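Notebook -- March, tableware sorting, club entry for Grumik

Started 9.40, the table by the window again. Eoin Egan has the laptop, I'm on the gripper and the writing up. 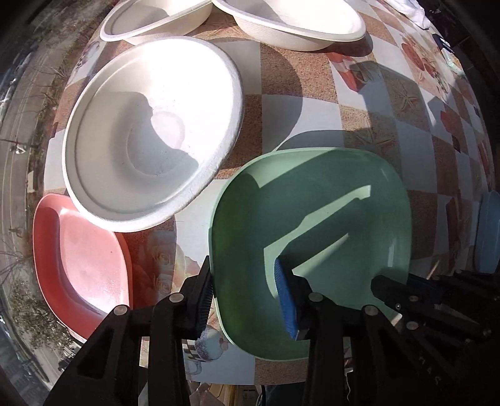 Plan for the morning was plates first, then bowls, then anything stacked. Kept to that till the coffee, then it went a bit sideways. Notes as I wrote them, tidied only slightly.

Plates. Rim grasp is still the one to use. Come in from the front, one finger outside the rim, one on the inner surface, close slowly. Closing fast shoves the plate along before both pads are on it and then you're chasing it over the cloth. Eoin wants a fixed closing speed written into the rules for our team so we stop arguing. Fine by me. Set to 4 on the dial, leave it there, please DON'T touch it.

Translucent plastic is going to be a pain. The green lets light through and the patches of sun on it look like edges to the software. First segmentation run drew the outline straight across the middle of the plate. Second run better, still lost a corner. Eoin changed the threshold and got the whole outline, then lost the coral-pink one. Put it back. Need to ask the Brenania lot what they did last year, they had clear cups in their set and managed somehow.

Tablecloth. Checks, flowers, starfish, the lot. Had a long discussion on whether to swap for plain. Decided no -- the Grumik rules say the cloth is picked by the judges on the day, so we might as well suffer now. Starfish got labelled as an object twice. Added to the list of false hits, same page as the window reflections.

Pulp bowls. White, sun on the rims, everything blows out. Lowered exposure and then the shadow inside the big bowl came up as a hole. Halfway setting is usable. Grip itself no trouble at all, pulp has enough bite for the pads. Watch the squeeze though, the rim bends if you lean on it and a bent rim is a lost point. The oval ones need a diffrent approach angle from the round, go for the long side.

Pivot screws on the left finger: checked before we began, nipped up a quarter turn. Check again at the end of every session and write it HERE, not on a sticky note. Last month's sticky note is still missing.

Pads. Blue textured one is holding up. Leclerc pads arrived, thinner than the drawing says, not fitted yet. Would like to compare on the same plate, same speed, same person, otherwise we learn nothing. Eoin thinks the ribbed one will slip on anything greasy. No greasy plates in the rules as far as I can see, but will read them again.

Logging. Illix recorder dropped out in two of the runs, both straight after a restart. Wait for the beep before you pick anything up. I forgot. Runs marked bad in the sheet, don't train on them. The folder is called 1937 because that's what the recorder decided to call it, no idea why, please leave the name alone or the script won't find it.

11.50, sun moving round, shadows all different from the first lot. Kept going on purpose, we have far too much footage in flat light. Bowls throw long shadows early on and the later runs should make a decent comparison.

To do
- ask Brenania about clear plastic
- fit Leclerc pads, one finger at a time
- more runs on the pale blue dish, standing up as well as flat
- stacked bowls, not started
- Eoin to write up threshold values before he forgets them
- recieved the entry form, needs signing by the school office

Screws at end of session: right finger fine, left one slightly loose again. Threadlock next time.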